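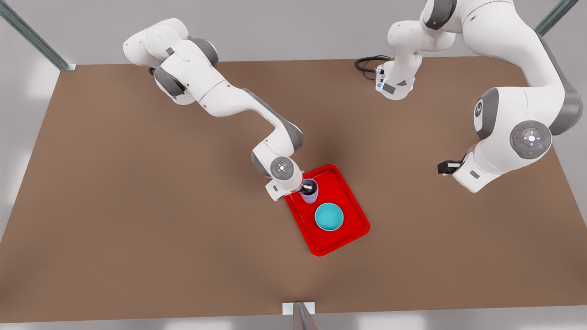
Recettes Sârbu : cuisine roumaine de tous les jours

Recueil de 1 892 recettes en français et en roumain, issues du blog collectif Sârbu. Les textes ont été saisis à partir de carnets de famille, puis relus par Domnica Stoica et Radu Toma. La version 2 remplace entièrement la précédente : les identifiants ont changé, ne mélangez pas les deux.

Contenu

recettes.csv : une ligne par recette (titre, région, nombre de parts, temps de cuisson, texte intégral)
ingredients.csv : une ligne par ingrédient, reliée à la recette par la colonne id_recette
glossaire.csv : 110 termes de cuisine avec leur traduction
licence.txt

Les fichiers sont en UTF-8, séparateur point-virgule. Excel lit mal les lettres ș et ț si l'on ouvre le fichier par double clic - passez par le menu d'import.

Champs à connaître

region : Moldavie, Transylvanie, Olténie, Munténie, Banat, Dobroudja, ou vide. Le champ reste vide quand le carnet ne précise rien. Nous n'avons pas cherché à deviner.

quantite et unite : valeurs converties en grammes ou en millilitres. La mention d'origine (« un verre », « une poignée ») est conservée dans quantite_source. Un verre vaut partout 200 ml, ce qui donne parfois une pâte à cozonac trop liquide. Fiez-vous à la texture.

jeune : oui ou non. Signale les plats sans viande, œufs ni laitages, comme la zacuscă ou les sarmale aux champignons.

Relecture

Oana Matei a cuisiné 20 recettes tirées au hasard pour vérifier les conversions. Deux erreurs corrigées : le bicarbonate des papanași (cuillère à soupe au lieu de cuillère à café) et le sel de la ciorbă de haricots. Les autres recettes n'ont été relues que sur le papier.

Limites connues

La Dobroudja est peu représentée. Les desserts sont trop nombreux par rapport aux soupes, les carnets servant surtout à noter les gâteaux. Les temps de cuisson au four à bois n'ont pas été adaptés. Quelques doublons subsistent pour la mămăligă, avec des proportions différentes - ils sont volontaires.

Les allergènes ne sont pas indiqués.

Utilisation

Réutilisation libre, y compris commerciale, en citant « Recettes Sârbu, version 2 ». Pour signaler une erreur, écrivez à Delia Radu par le formulaire du blog en donnant l'id_recette et la ligne concernée.

Dernière mise à jour : vendredi 19 septembre 2025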